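The Slow Chemistry of a Yellowing Case

Clear phone cases turn yellow, and most owners blame dirt. The larger cause is the material. Flexible cases are usually molded from thermoplastic polyurethane, or TPU, and the common aromatic grades absorb ultraviolet light. The rings in the polymer chain oxidize into compounds that look yellow. Soap does not reverse the reaction.

Heat speeds the process. So do skin oils, which carry dyes from denim and leather into the surface. Aliphatic grades hold their color far longer but cost more per pound, and they run slower in the mold.

Sorcha Nic Giolla, a materials engineer at the testing firm Undero, kept 29 cases under lamps for 1,000 hours. "The first visible change comes early," she says. "After that the curve flattens, and owners stop noticing."

Her color readings were taken at the corners, where the wall is thickest. Two suppliers, Kistberg and Vundton, sent both grades. The aromatic samples shifted most in each set.

Makers have three common ways to hide the problem. A blue tint offsets the early yellow. A rigid polycarbonate back limits TPU to the bumper. Dark pigment covers the change entirely.
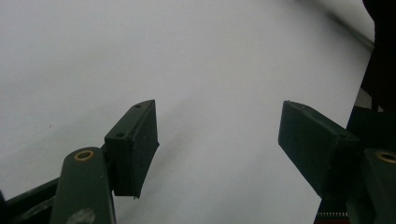
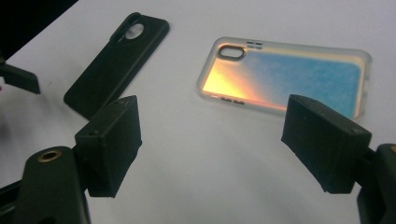
A black case and a translucent iridescent one on a white tabletop.

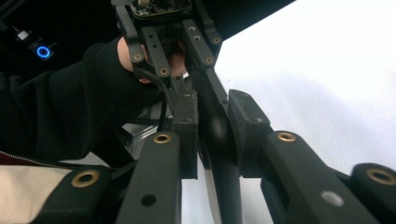

Pigment has a second effect. Carbon black absorbs ultraviolet light near the surface and shields the polymer beneath, so a black case can keep its stretch longer than a clear one of the same grade. Nic Giolla's next run will measure tear strength after 1,888 hours, with the lamps set to the same output. Results are due in February.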